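Basance Docs > Prernine Hand Gripper > Set-up Guide > Recording
Search this guide Go

4.2 Recording examples at a table

Complete section 4.1 (charging and pairing) before you begin. Each example is one full attempt at the task, saved as one episode.

1. Clear the part of the table you plan to use and place the task items within easy reach.
2. Hold the gripper over the table and press Record. Wait for the second beep.
3. Carry out the task at a normal pace. Keep the fingers pointed toward the work - quick turns of the wrist blur the view.
4. Press Record again to save the episode.

Views from the gripper camera, white table in use: 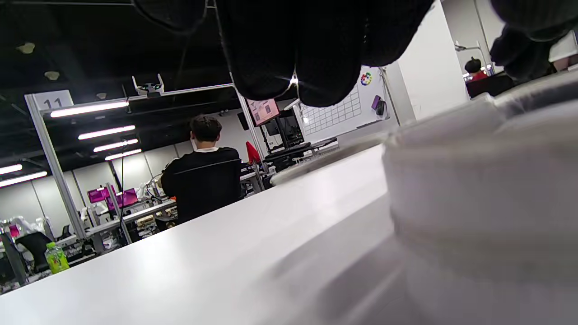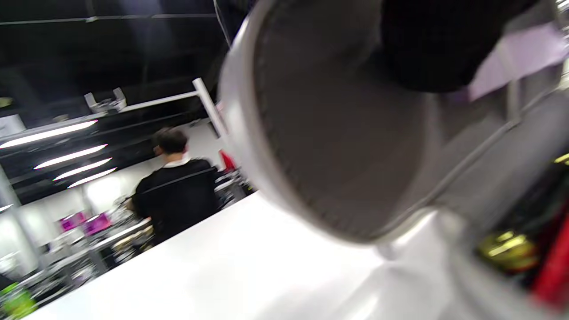
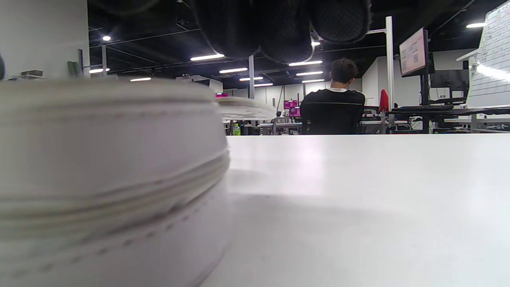

Checking a session

5. Open the session in Ollholm and play back each episode at full speed.
6. Delete any episode shorter than nine seconds.
7. Tag the rest with the task name and the operator's initials.

Note: A new task needs at least 28 saved episodes before training will start. Small changes in where the items begin are useful - move them between episodes.

Caution: Do not unplug the gripper while the light is blinking. The open episode will be lost.

Questions about this section: Rowena Sebastian, Room 203
© 2023 Basance Contact Back to top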